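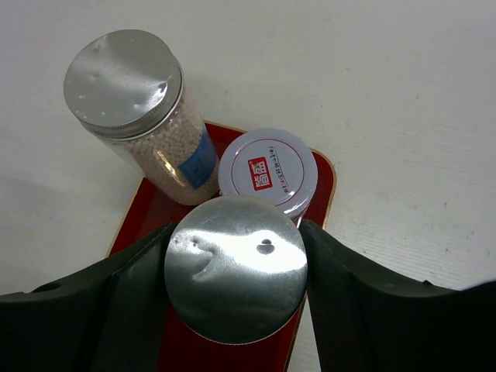
Red tray with a gold-coloured rim on the white tabletop. The tall clear jar with the metal screw lid is full of small pale beads; the shorter jar next to it has a white cap with Chinese characters on it.

Nendwood Tray Sets

Data card, second release
Maintained by Hiwot Mersha and Tolera Mamo

What this is

Nendwood Tray Sets is a collection of pictures of small household containers standing together on trays. Jars, pots, tins and bottles, the sort of thing that ends up next to a kettle or at the back of a craft cupboard. The release holds 3000 pictures of 83 tray layouts. A layout is one tray with a fixed group of containers on it. If a container is swapped, or the tray is changed, it becomes a new layout and gets a new number.

The first release had plain trays only and was mostly spice jars. Most of the new layouts were put together in August by Eldana Demissie and Hagos Feyisa.

Trays

There are 17 trays. Glossy ones are kept in the set on purpose, as they pick up reflections from the lights and from whatever is standing on them. Please don't filter them out before comparing your results with ours. Tray colour is recorded as one everyday word (red, white, green) and rim colour is a separate field. Where a rim looks like metal we write the colour only — "gold-coloured", "silver-coloured" — and make no claim about what it is made of.

Containers

Each container has these fields:

name: a short label, such as "bead jar"
lid: screw, push-on, hinged, cork or none
lid_colour: one word, or "clear"
body: clear, frosted, solid or unknown
contents: what can be seen inside, or "not visible"
label_text: yes, no or unreadable
marks: dents, scratches, chips, worn print

Contents are only filled in when they can be seen through the wall or an open top. Fouad Radwan went through the whole list and changed a good many guesses to "not visible". A jar with a tea label on it is still "not visible" if the body is solid.

Dented lids stay in. The marks field is thin for the first 18 layouts, which were written up before we had settled on the wording.

Writing on lids and labels

Text is marked as present but has not been typed out or translated, whatever the language. Several people have asked for this. We would take a contribution if it covers a full layout and comes with the name of the person who checked it.

Folders

layouts/ — one folder per layout, numbered
trays.csv — tray list with size, colour and rim
containers.csv — the fields above
notes.txt — odd things noticed while writing up

Container numbers carry over between layouts. The same jar on two trays has the same number, so split by container if you need a test set with unseen objects. Splitting by layout alone will leak.

Known problems

Beads, rice and dried pulses get mixed up in the contents field, mainly in frosted jars. Around half of these have been looked at again.

Tall containers hide short ones in many layouts. A hidden container is listed in containers.csv all the same, with body set to "unknown" if nobody could go back and check it.

The Kilero and Charpentier trays have nearly the same measurements and were swapped in trays.csv in the first release. Fixed now.

Terms

Free to use for research and teaching. Please cite as "Nendwood Tray Sets, second release, Mersha and Mamo". Corrections go to Tolera, with the layout number in the subject line.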